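This folder holds the simulated tabletop episodes of the Urrego project. If you came for the real arm recordings, they are in the other folder and have their own README.

# Urrego tabletop, simulated part

We collect short examples of one robot arm working over a table in a rendered room. The examples are for training a policy which takes camera images and joint readings and gives back the next arm command. All of them were driven by a person with a hand controller. There are no scripted episodes in this release; we had some in the first one, and they made the policy move in a stiff manner, so Chiharu took them out.

The release has around 3,000 episodes. From these, 200 are kept apart for testing and should please not be used in training, also not "only for a quick check".

## What is in one episode

- `wrist/` – images from the camera close to the gripper
- `room/` – images from a fixed camera that looks over the arm
- `state.csv` – joint angles, finger opening, time stamp
- `command.csv` – what the operator sent
- `task.txt` – one sentence in plain English, written before the episode begins
- `notes.txt` – optional, written by the operator after it

The images and the two tables do not start at exactly the same moment. Use the time stamps and do not match by row number. Mulugeta wrote a small loader (`tools/align.py`) that does this for you and drops the frames for which no command is found.

## Wrist view

The wrist view is the one that the policy depends on most. It shows the fingers from behind and the piece of table in front of them, and a tall object will often go out at the top of the picture. We keep such frames. In our first training runs we had cropped the images to the middle, and then the policy could not see its own fingers any more and closed them too early.

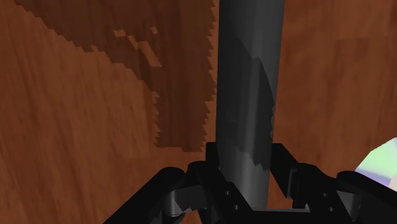 *Wrist view: dark grey cylinder between the open fingers, edge of a shiny disc at the right.*

Please look at the shadows before you decide to use this view for something that needs fine edges. The renderer makes them at a low resolution, and the border comes out like a staircase. On the wood this is easy to see, and on a round object it can look like a torn patch of paint. We have tried softer shadows, but the rendering became too slow for the operator, who then felt a delay in the hand. Annelies compared two policies, one trained with the hard shadows and one with no shadows at all. The one with no shadows was worse on the real arm, so the hard shadows stay for now.

## Room view

The room camera gives the whole situation: arm, table, furniture, walls. Its position is fixed inside one session but can be different between sessions, and the position is saved in `session.json`. In many frames the arm covers a good part of the table. If you want to know where an object is, do not trust this view alone.

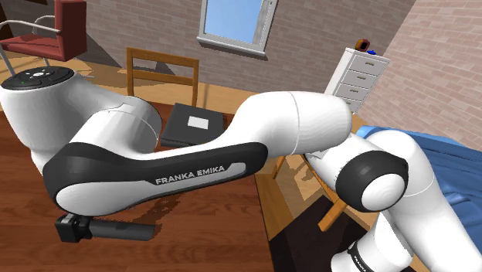 *Room view: the gripper low over the table, a closed book behind the arm.*

The room is furnished on purpose. Zoila built it with chairs, a chest of drawers and brick walls, as a policy trained in front of an empty grey background did very badly when it saw any furniture. The furniture does not move during an episode and is never part of a task. The objects on the table can be part of a task, or they can be there as distraction; `task.txt` tells you which object is meant.

## How we sort the episodes

Each episode gets one of three marks in `index.csv`:

- `good` – the task is done and the motion is reasonable
- `slow` – the task is done, but with long pauses or several tries
- `failed` – not done, or stopped by the operator

The marks are given by a second person, never by the operator. Failed episodes are not deleted. 62 of them have a longer comment, and these comments are worth reading if you work on recovery behaviour.

A gripper that stands around an object with open fingers is not counted as a grasp. We had a long discussion on this point. The rule is now that the fingers must touch on both sides and the object must leave the table. Episodes marked before this rule were all checked again by Emmett.

## Known problems

- In 400 episodes the finger opening was saved in centimetres and not in metres. They are listed in `units.txt`. The loader corrects them, but your own code will not.
- Contact between the fingers and thin flat objects is not realistic. A disc may slide away from a very light touch.
- Most operators are right-handed and come to the object from the same side. We did not balance this.
- Some sentences in `task.txt` have spelling mistakes. We leave them as they are.

## Not suitable for

Measuring forces, or any claim about safety near people. There are no people in the room, and the contact model is too simple.

## Changes

- **December:** test part fixed, old scripted episodes removed, `units.txt` added.
- **Before that:** see the Vusik branch. It is not maintained.

## Contact

Questions on the data go to Chiharu Kudo, and questions on the loader to Mulugeta Negussie. If you find an episode with a wrong mark, please send the episode number and one sentence on why – we go through these on Wednesday and change the index the same day.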